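Wendeck Folding Project

The Wendeck Folding Project is a student robotics project at Brikport, and I should say up front that I'm on the team, so this entry is going to sound like me talking. We teach a pair of robot arms to fold cloth. Rafia Butt started it as her class project in March, Usman Rizvi joined to do the wiring, and I came in a little later (mostly to redo the wiring, sorry Usman!).

Cloth is a miserable thing to hand a robot. A block stays a block, but a rag has a new shape every time you let go of it, so we record ourselves steering the arms through a fold and train on those recordings. We have 2391 of them so far, and 637 came from Rafia alone, who will happily sit there until 9 p.m. if the building stays open.

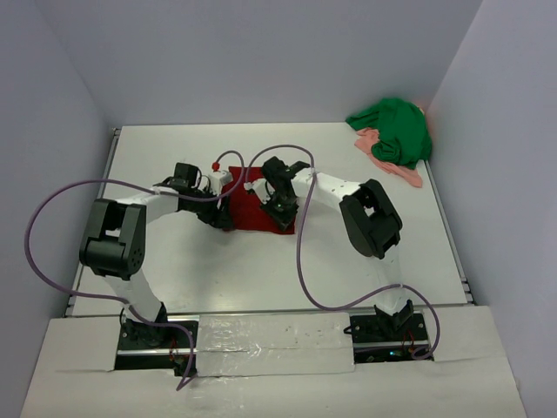 Both grippers at the red cloth, with the green and pink ones back in the corner.

The half fold came first and is still our best. Quarter folds are shakier, because the second crease has to go through two layers and the fingers like to grab only the top one. Nighat Siddiqui, our teacher, wants the corners lined up before we try anything bigger, and she's right, but I really want to do a T-shirt.

We took the project to the Stadura student meet, where the arms got through 149 folds over the day and we came home with second place – still thrilled about that!

See also: Stadura student meet, Brikport robotics class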